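Equipment Planning FAQ
Kelmont Shared Kitchen Lab – Purchasing and Budget
Last updated August 23, 2023
Maintained by Elfriede Kasten. Complaints also go to Elfriede Kasten.

Can my group just buy an arm?

You can ask. Anything over 200 dollars goes on the equipment request form, and an arm is comfortably over 200 dollars. Please don't split it into joints and submit them one at a time. It has been tried.

What do I need before I fill in the form?

A task, a place for it to happen, and a person who will still be here next year. "Kitchen manipulation" is a field of study. "Pick up a cup from the counter and set it down somewhere else" is a task, and we can price it.

Why does the budget sheet have so many lines under the arm?

The quote you got from the dealer covers the arm. It may not cover the mount, the gripper, spare finger pads, the controller's shelf, freight, or the electrician. On the Clalstead bench those extras came to 3,240 dollars, and the original request had budgeted zero for them. The sheet has grown since then.

Do we have to buy from Udis?

No. Udis is the vendor we already have an account with, so the paperwork is shorter. Voß will also quote, and their quotes are very thorough – leave yourself an evening. Get both if you can stand it.

Which gripper should I budget for?

Start with the objects. Write down the widest thing you want to hold, the thinnest, and the one you'd be most embarrassed to drop. A two-finger gripper can take a cup by its wall even if it could never close around the whole cup, which saves people from ordering a bigger hand than they need. If you expect to swap fingers, put a second set on the form now. Ordering it later means a second form.

Should I simulate first?

Yes, and we won't read a hardware request without it. A simulated kitchen costs you computer time and a little patience. You can move the counter, change the reach, and find out that your arm hits the wall before you've paid anyone to bolt it down. Simulation hours are charged at 50 cents each against your group's account. The most anybody has run up on one project is 348 hours, and that group ended up asking for a smaller arm.

What should the simulation include?

The boring stuff. A bare table and one cube will tell you that your robot can handle a bare table and one cube. Put in the groceries, the furniture nearby, and whatever people will leave lying around. Then send us a couple of stills along with the reach numbers.

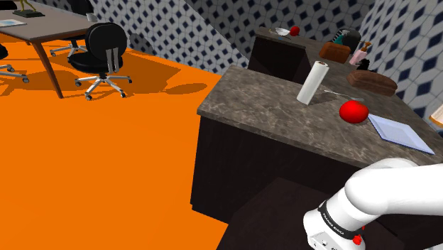
Simulated kitchen, marble-look counter and orange floor.
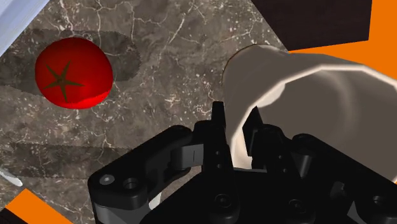 Does a good simulation guarantee approval?

It gets you to the front of the pile. Real cups are slippery and real tomatoes bruise, so we still hold back part of the money until the first month on the bench is over. Plan your spending with that in mind.

Can I pay for groceries from the equipment budget?

Groceries are consumables. So are paper towels. Put them under supplies, and guess high.

What about maintenance?

Add a yearly line for it. Groups like to leave this blank and write "minimal" in the margin. We send those back with a question mark.

How long does all this take?

Requests are read once a month. The August round is closed. If yours missed it, use the time to fix the gripper section, which is the one we return most often.

Can I borrow a bench while I wait?

The Clalstead bench can be booked by the half day. Bring your own objects and take them home again, especially the bread.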